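Neltell adds curtain washing and rehanging to its home service

Print this page | E-mail this page

Home care company Neltell will wash, press and rehang customers' curtains from March, the company said. The service covers sheers, lined curtains and heavier drapes, and is open to homeowners and renters in Jalley and nearby towns.

Customers book a visit by phone or online. Neltell staff take the curtains down, label each one by room and window, and bring them back up to 8 days later. The rehanging is included in the price.

"People tell us they put off washing their curtains for years, and it is mostly the getting up and down that stops them," said Saeed Akbari, who manages the service. "Sheers are the worst for that. They pick up dust and cooking smells, and then you have to get all the folds even again."

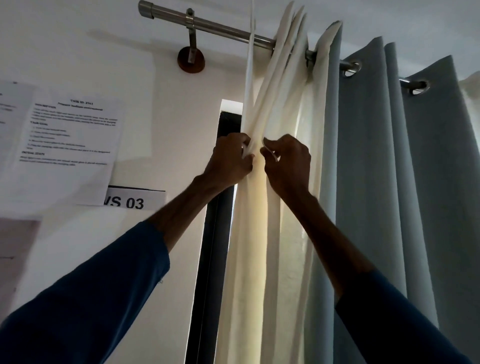

Gathering a sheer curtain into folds beside a heavier blue-gray curtain on the same rod.

Sheers are washed separately in cold water and are not tumble dried. Curtains with metal eyelets go in mesh bags so the rings do not mark the cloth. Lined curtains are checked for shrinkage before washing, and customers are called first if a piece needs dry cleaning.

When the curtains go back up, staff spread the folds by hand and check that the hems clear the floor. Rods and brackets are wiped down on the same visit. Loose brackets can be tightened at no extra charge, but Neltell does not replace rods or patch walls.

The company tried the service with 900 households before opening it to everyone. Over that period it washed and rehung 3,038 curtain panels.

Each booking is for at least 2 windows. Roman shades, blinds and motorized tracks are not covered for now. Customers are asked to clear window sills and move small furniture before the visit.

Prices and booking times are available from the Neltell customer desk.

Related items
Neltell opens second laundry in Jalley
Ahmadpour to supply mesh wash bags to Neltell
Zodley stores to take Neltell bookings
Caring for sheers between washes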